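Home | Politics | Travel | Archive
Print this page | E-mail this story

Tuesday at the Kemeys County Statehouse Open Day
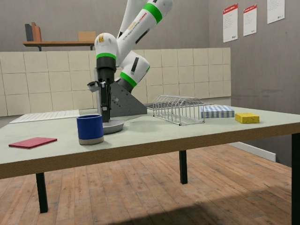
Credit: Feltura

I have covered campaigns for 20 years and had never set foot in the old assembly hall at Kemeys until its open day in December. What a place! The oldest roll book on display dates from 1651, and Glenys Gwynne, our guide, let us lean in close enough to see where a clerk had blotted out a vote and written it in again.

There were 28 of us on the morning tour, squeezed onto the public benches (narrow, hard, wonderful). Amos Whitlock, who served two terms for Pradden, talked us through the budget fight that split his party and cost him his seat. He still thinks he voted the right way, and he took every question, even the rude ones.

I stayed on for the mock floor debate, where high schoolers argued over a ferry subsidy with more nerve than most candidates I've followed. The motion failed by 2 votes. The gallery opens again in spring, and the side door on the river end has the shorter line.

Comments (2) | Shares (20)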